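Sidewalk delivery bot keeps braking for stuff that isn't there (sim rig, front camera)

Forum: Small Outdoor Robots > Setup and Maintenance

curbcrawler_ng
Hi all. I look after one delivery robot, a six-wheeler running the Nnaji stack, and I've been stuck on the same fault since January. We rebuilt its downtown route in the simulator so I could chase this without standing outside in the cold, and the good news is the fault shows up in sim too. The bot rolls along fine, then brakes hard on clean pavement, sits there, and creeps off again. The log says "low obstacle, front" every time. Camera calibration is fresh, wheel odometry looks fine. Where would you start? I've already swapped the ground filter back to stock and it made no difference.
Ngozi Okonkwo

plarnari_pete
What's your ground patch size? If it's still at 225 and your pavement texture is at all busy, the filter sees every pebble as a bump. I had the same thing on a Brarkent base and it drove me up the wall for weeks.

curbcrawler_ng
It's at 225, yes! I thought that was the recommended value?

plarnari_pete
Recommended for smooth floors. It came from the warehouse people. Double it and see.

H_Lodhi
I'm going to disagree with Pete a little. Doubling the patch will quiet the alarms and it will also hide real curbs, and you'll find out about that when a wheel drops off one. Before touching the filter I'd look at the camera pitch. Ours sagged by 2 degrees after a bracket got replaced and the config never got updated, and the robot thought it was driving uphill all day long. Calibration won't catch it if you only ran the intrinsics.
Hemant

plarnari_pete
Sure, check pitch, it takes five minutes. But I've run the bigger patch for a whole season with no dropped wheels.

H_Lodhi
On one route with high curbs, if I remember your other thread right :)

plarnari_pete
Fair. Still counts.

zandarifan
Can I ask a dumb question? Does it brake in the same spots each run or is it random? On my Zandari it was the same spots, and they all had something dark running across the path. Joints, grates, tar lines, that kind of thing. Mine was reading them as holes.

curbcrawler_ng
Not dumb at all, I should have put that in the first post. I went through the logs over lunch and it's mostly the same spots. The worst two are at frames 830 and 1410. The first one is next to a dumpster with a grate in the ground, the second is a plain stretch beside a railing. Pitch in the config says level, and I haven't measured the bracket yet because the actual robot is in the other building.

H_Lodhi
Measure it. In sim the camera sits wherever the config says, so if it brakes in sim too then pitch may only be part of your problem, I'll admit that. But measure it anyway.

zandarifan
A grate would do it. Do you have the joint mask turned on? It's off by default and it's buried under the surface options, I only found it by accident. There's a minimum width setting too. Leave that alone to begin with or it starts masking out things you want to stop for.

curbcrawler_ng
I did not know there was a joint mask!! Off, of course. Okay, plan for this afternoon: mask on, patch stays at 225, one change at a time so Hemant doesn't yell at me. Could somebody look at these two and tell me if they're what you'd expect to trip it? 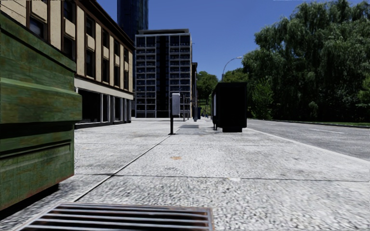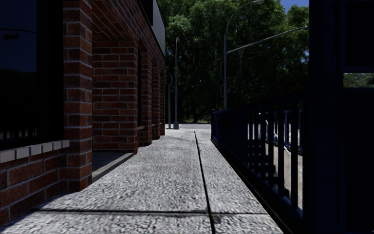
Sim renders from the route: grate and dumpster in the first, railing and brick arcade in the second. Slab joints in both.

zandarifan
Yep, that's my problem all over again. In the second one the joints make a cross near the bottom, and I bet that's your frame. Mine hated crosses.

plarnari_pete
Look how coarse that pavement speckle is up close though. I'm sticking with the bigger patch.

H_Lodhi
The shadows on the slabs in the railing one would bother me more than the speckle. Try that spot again with the sun moved before you change the filter. And I wouldn't mask the grate at all, personally. Have it steer around. Small wheels and long gaps don't mix.

curbcrawler_ng
Steering around it is tempting, but I'd have to check how much room the planner thinks it has next to that dumpster. The footprint in our config is padded pretty generously. I'll do the mask run first, then the sun, then Pete's patch if I'm still stuck. Does the mask need a restart or does it pick up live?

zandarifan
Restart. It'll say it applied, but it hasn't.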